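Wultville Gymnastics Results Archive
README and data card, release 3

Summary

The Wultville Gymnastics Results Archive is a structured record of artistic gymnastics results from regional and national meets. It holds 1,509 result rows for 547 athletes across 37 meets. The archive is maintained by the Atance Sports Records Office and is released for historical research, club use and teaching.

Contents

meets.csv — one row per meet, with host town, season and level
athletes.csv — one row per athlete, with a stable identifier and club history
results.csv — one row per athlete, meet and apparatus, with score and rank
notes.txt — corrections made between releases

Sources

Most rows were entered from printed meet programs and official score sheets held by the Verhoeven Club. A smaller share comes from newspaper columns, which were used only where no score sheet has survived. Each row carries a source code, and newspaper rows are marked N. Users who need official scores only should filter these out before computing averages.

Scoring

Scores are stored as printed. Meets held under the ten-point system and meets held under open-ended scoring appear in the same file, and the field "code" states which applies. The two should not be compared directly. Where a compulsory and an optional routine were scored separately, both values are kept and the total is left blank unless the source gives one. 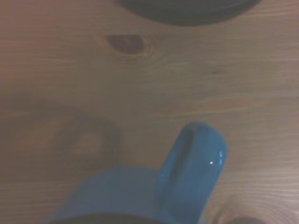 Flurkard wrote after the second release that the vault scores for the junior meets looked too low, and asked whether they were averages of two vaults or the first vault alone. The score sheets show the average in every case. A column named "vault_rule" has been added in this release to make this clear.

Known limitations

Coverage of women's events is thinner in the early seasons, when few programs were kept. Athletes who changed their names during their careers may appear under two identifiers — these are merged as evidence is found. Withdrawals and injuries are recorded only when the source mentions them, so a missing score should not be read as a zero. Ties are kept as printed, even where a later rule would have broken them.

Personal information

The archive contains names, clubs and results that were public at the time of the meet. Birth dates are reduced to the year. Athletes may ask for their club history to be removed, and requests are handled before the next release.

Updates

A new release is prepared each January. Corrections should cite the meet identifier, the apparatus and the source consulted.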